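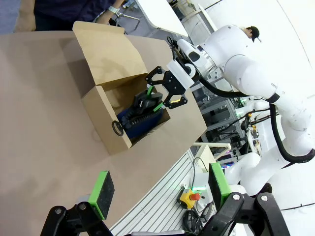

About Rultberg

Rultberg is a small website about movies, TV and the people who make them, and we love it to bits. We started it because we were forever sending each other long messages after every season finale, and at some point Annick said we might as well put them where other people could argue with us too. So we did! The very first post was a long, rambling piece about why opening credits deserve to be watched all the way through (every time, no skipping), and our mothers read it, and then a few strangers read it, and one of the strangers wrote back with a list of eleven corrections. We've been hooked ever since.

These days we publish reviews, interviews, episode recaps, news, and a big weekly letter that goes out to readers in more time zones than we can keep straight. We cover the giant releases everyone is talking about, and we cover the ones that play for a week in a single theater with a broken popcorn machine. If you've ever come out of a movie and walked twice around the parking lot because you weren't done talking, you'll fit right in.

What we write about

Mostly film and television, from anywhere. Bontu grew up on family comedies taped off the TV, Nighat can talk about serial dramas until the cafe closes, and Siham has a soft spot for courtroom pictures of every era and every language. That mix decides a lot of what you see on the front page. We don't have a quota for anything. Someone gets excited, someone else gets curious, and there's your article.

We also do a fair amount on how things get made. Our interviews tend to be with sound editors, costume makers, dialogue coaches, script supervisors, casting assistants, the folks whose names roll past while people look for their coats. They have the best stories! A conversation with a foley artist about the right shoes for walking on gravel is still one of the most read things on the site, and we get mail about it to this day.

Music turns up when it belongs to a movie or a show. We keep meaning to start a proper soundtrack section. It may happen this year. Bereket has a folder.

How we handle celebrity news

This comes up a lot, so it gets its own part of the page. Yes, we write about famous people. We're fans, we like knowing who has been cast in what, and we'll happily spend a whole paragraph on a very good coat at a premiere. But there are things we leave alone.

We don't publish pictures of anyone's children. We don't run photos taken outside homes, hospitals, funerals or courthouses. We don't guess about pregnancies, illnesses, divorces or who has stopped following whom. When someone is part of a legal case, we report what has been filed or said on the record, we say where it came from, and we go back and update the story when the case moves, including when the news is good for the person and much less exciting to click on. If an actor asks us to take down a line about a relative who never chose to be public, we usually do it the same day.

Does that cost us some readers? Probably. A few of them tell us so. We're fine with it, and we sleep well.

If you think we've slipped, please write. Annick reads everything sent to the corrections address, and changes to an article are noted at the bottom of it with the month they were made.

Who we are

Annick Poirier edits the site. She worked on the arts pages of a regional paper for years before this and still measures everything in column inches, which confuses the newer writers. She does the final read on every piece, writes most of the headlines, and handles the September festival coverage from a folding chair wherever she can find a power outlet.

Bontu Tufa writes about television and runs the recaps. She watches each episode twice, once for fun with no notebook and once with the notebook, and her recap of the Birhane finale is the longest thing we have ever posted. (Birhane, if you missed it, is the family saga about three sisters and a bus company. Please don't miss it. The first season starts slowly and then you won't get anything done for days.)

Nighat Swati is our lead film critic. Her reviews are fair, funny and short, and she'll change her mind in public when a movie gets better on a second viewing. She gave Stastivik a lukewarm notice when it opened, saw it again in the spring with a full house laughing in all the right places, and wrote a new review right next to the old one. Both are still up.

Siham Ouazzani does the interviews. People tell Siham things. She prepares like crazy, reads everything a person has ever said to a trade magazine, then puts it all away and asks what they had for lunch on the last day of the shoot. She also looks after our translations, so a conversation held in French or Arabic reads the way the person really talks.

Bereket Kumsa keeps the site running, answers the mail that isn't a correction, and hosts Daver, our podcast. Daver started as a recording of the office talking over lunch and got a little more organized from there. There are now 139 episodes. Start anywhere you like, though Bereket would rather you skipped the first few, when we were all sharing one microphone and somebody kept tapping the table.

Besides the five of us, we have a changing group of freelance writers, and their names are on their work. We pay on acceptance, and if a piece gets dropped for reasons that have nothing to do with the writer, we pay for it anyway.

The weekly letter

The letter goes out early in the morning so it's there with your coffee. It has one long piece, a handful of short recommendations, a question for readers, and the best answers to last week's question. The answers are the part everybody scrolls to first, us included. Ask people which movie they've lied about having seen and you'll get around 600 replies before dinner! We read them out loud to each other. The letter is free and you can stop it with one click.

Movie nights

Every other month we rent a neighborhood theater and show something we love. The room seats 170, the seats creak, and the projectionist is a treasure. We don't do panels. One of us gets up for a couple of minutes beforehand to say why we picked it, and afterward people hang around the lobby till the lights go down. We've shown silent comedies with a live piano, a nearly forgotten heist picture, and a double bill of the same story filmed thirty years apart, which led to the loudest lobby we've ever had. Tickets are cheap, kids are welcome at the afternoon shows, and the program for the next few is always listed on the events page. If you use a wheelchair or need captions, tell us when you book and we'll get it set up.

How we pay for all this

Three ways: memberships, ads and movie night tickets. Members get the Daver bonus episodes, a vote on one screening a year, and our thanks. Nothing on the main site is locked. The ads are sold by us and they sit beside the articles, never inside them, and anything a company has paid for says so at the top in plain words.

Studios do send us early screeners and invite us to press showings, and we accept, since that's how reviews come out on time. We don't take travel, hotels or gifts. A production company doesn't see a review before you do, and we don't show interview questions in advance. We'll check a quote with the person who said it if the subject is technical or the line was noisy.

Writing for us

We'd love to hear from you, and especially from people who have never been published before. Send a pitch of up to 300 words telling us what you want to write, why it's on your mind, and what you'd like a reader to go watch afterward. You don't need clips. You don't need a degree. Please don't send a finished article, as it's much more fun for everyone to shape it together from the beginning.

Things we get too many of: rankings of every movie in a series, theories about endings that the director has already explained, and reviews of trailers. Things we never get enough of: local theaters and who keeps them open, kids' television taken seriously, stunt work, subtitles, regional cinema, and anything at all about extras. If you've ever been one, write to us right now.

We answer every pitch, usually within two weeks, a bit slower during festival season.

Getting in touch

General mail goes to Bereket and corrections go to Annick, and the contact form will sort out which is which. For interviews, publicists are welcome to write to Siham, but please include the name of the project in the subject line. For tickets and anything to do with movie nights, use the form on the events page. If you spotted a typo in a recap, Bontu would like you to know that she posted it well after midnight, and that she's very grateful and will fix it after breakfast.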